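Materials Handling 2, Unit 5: Sorting and Storing Small Parts

Reading for this unit: Baltora workbook, page 49, and the bin sheet handed out in May.

Loose parts are kept in open bins until they are sorted. A bin may be a single box or may have a divider. With a divider, one side takes the unsorted parts and the other takes parts that have been checked. Write down which side is which before you start. Mixing the two sides is the most common mistake in the Tefera exercise.

Terms
Orientation: the direction the long side of a part points.
Overlap: one part resting on another. The top part comes out first.
Nesting: parts lying close together with their long sides in line.
Wall contact: a part touching or nearly touching a side of the bin. Slide it toward the middle before lifting.

Parts dropped into a bin rarely line up. In your notes, record the color first, then the orientation, then any overlap. Do not record position by eye alone; use the near wall as your baseline.
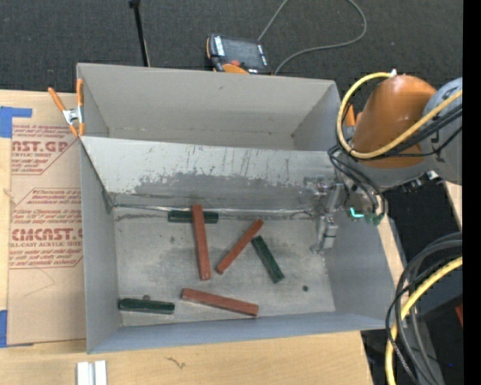 Figure 2. Divided metal bin with red-brown and green sticks in the near compartment. One red-brown stick overlaps a green one near the base of the divider.

Exercise
Sketch the near compartment in Figure 2 and mark the overlap. List an order for taking out the sticks. Then plan how you would lay them in the far compartment, grouped by color, with no overlaps.

The exercise is worth 50 points. Sketches in pencil are fine.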